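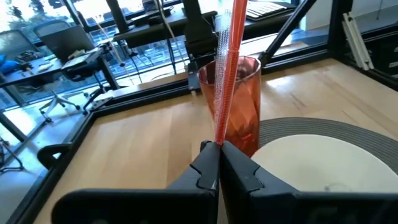
Table Setting and Meal Routines: Interim Progress Report to the Driltura Fund

Filed under: Grants and Reporting / Daily Living

1. Purpose of this report

Brornach submits this interim report under the second year of its Driltura award. It covers the period from the end of January through June and describes work on the place-setting strand of the program, in which a standard table is laid, used, and cleared according to a written sequence. The meal preparation strand is reported separately.

2. Work completed

The main task of the period was to settle on a standard setting. The first year's records showed that results from different sessions could not be compared, as the tableware varied from one session to the next. A fixed list was therefore adopted in February. It includes a round woven placemat, a plate, a bowl, a fork, a tall plastic cup, and a drinking straw. All sessions since then have drawn on this list, although not every item is used in every session.

A total of 523 sessions were held during the period, against a target of 464. The surplus is explained by the shorter sequence introduced in April, which omits the serving dishes and allows the table to be reset more quickly.

The written sequence now has 7 steps. The placemat goes down first and fixes the position of everything else. The plate or bowl follows, then the fork to the left, then the cup behind and to the right. The straw is handled last. Earlier versions placed the cup before the bowl, and session notes recorded frequent contact between the two when the bowl was set down.

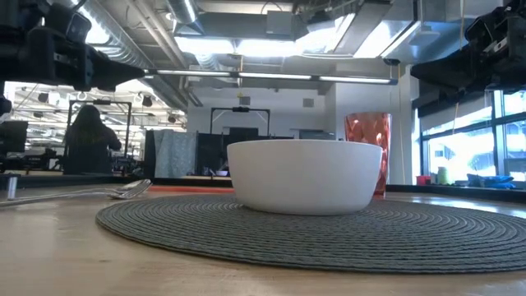 The position of the fork remains under review. The sequence calls for it to lie parallel to the edge of the bowl with the tines pointing away from the seat. In practice it is often left at another angle, and the current scoring sheet has no means of recording this. A revised sheet with a separate line for orientation will be in use by the start of the next period.

3. Materials

Tableware was purchased from Charvát in a single order so that replacements would match. The order covered 190 pieces. Breakage has been low, and no second order is expected before the end of the award year. Straws are accounted for as consumables and are not included in this figure.

Orange and red were chosen for the cups and straws to contrast with the light wood of the tabletop. The gray placemats were retained from the first year. Staff have noted that sunlight from the windows makes the tabletop difficult to read in the afternoon, and blinds have been priced.

4. Difficulties

The straw has taken more time than any other item. It is light, it rolls when laid flat, and placing it in the cup requires that it be held close to upright. Sessions ending with an unplaced straw were scored as incomplete through March. The scoring was then changed to give partial credit for a straw that had been picked up and raised, and earlier sheets were rescored on the same basis.

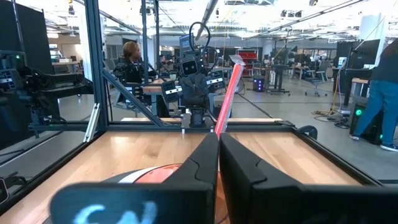
Red straw held upright over the table, place-setting strand.

Storage is a lesser concern. The Jikberg room has one cabinet, shared with the meal preparation strand, and items have on occasion been returned to the wrong shelf. Shelf labels were added in May.

5. Budget position

Spending is within the approved lines. An underspend on tableware is offset by higher room charges at Jikberg. Brornach requests permission to move the remaining tableware balance to the furnishings line to cover the cost of the blinds.

6. Next period

Work will continue with the revised scoring sheet. A setting for two places will be tried once the single setting has been scored on the new sheet for a full month. The final report will include the complete session record and the written sequence in its current form.

Related items
Meal Preparation Strand: Interim Report
Place-Setting Sequence, Current Version
Driltura Award: Year One Summary
Jikberg Room Use and Booking Terms
Notes on Scoring Partial Completion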